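Kumell 손목 카메라 데이터 README

안녕하세요, Kiri Pryor예요. Kumell은 로봇 손이 욕실에서 수건을 집고 거는 동작을 모은 데이터셋인데요, 이 파일은 사용법보다 고장 얘기가 더 깁니다. 받으시는 분들은 엄지 부분만이라도 꼭 읽고 쓰세요!

수집은 Westel 작업실 욕실에서 했고, 에피소드는 전부 758개예요. 길이는 하나에 대략 90초. 영상과 관절값, 모터 전류가 같은 폴더에 들어 있고 정리는 Brahim Tahiri가 맡았어요. 폴더 이름이 좀 제멋대로인 건 제 탓입니다(죄송). 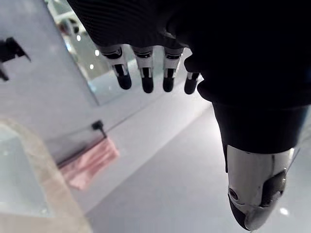
문제는 엄지 관절이 명령을 받고도 중간에서 굳어 버리는 증상이었어요. 9월 수집분에서 처음 나왔는데, 로그에는 목표 각도가 90도로 찍히고 실제 값은 한참 못 미친 채 멈춰 있더라고요. 처음엔 손을 감싼 검은 니트 같은 커버가 관절에 말려 들어간 줄 알고 그것부터 벗겨 봤는데 증상이 똑같았어요. Marwa Gaber가 전류 그래프를 보다가 과전류 보호가 걸린 뒤 해제 신호가 안 간다는 걸 찾아냈습니다. 더 골치 아픈 건 영상이었어요. 이 각도에서는 은색 엄지 마디가 손가락들보다 훨씬 크게 잡혀서 조금만 굽어도 많이 움직인 것처럼 보이거든요. 그래서 저희가 실패한 에피소드에 성공 라벨을 붙여 버린 게 꽤 있습니다... 성공 여부는 영상만 믿지 마시고 thumb_current 값을 같이 보세요.

안전 쪽도 적어 둘게요. 굳었던 엄지가 재시작할 때 갑자기 닫힌 적이 2번 있었어요. 다친 사람은 없지만 Rania Kamel이 손을 빼는 게 조금만 늦었어도 큰일 날 뻔했죠. 지금은 전원을 완전히 내리고 나서만 손을 댑니다. 소프트웨어 정지 상태에서는 절대 만지지 마세요!

라벨 수정본은 2023-02-27에 올렸어요. 예전 라벨은 labels_old에 그대로 있습니다. 이상한 에피소드를 보시면 번호랑 같이 이슈로 남겨 주세요. Chaimae Fahmy나 제가 확인할게요.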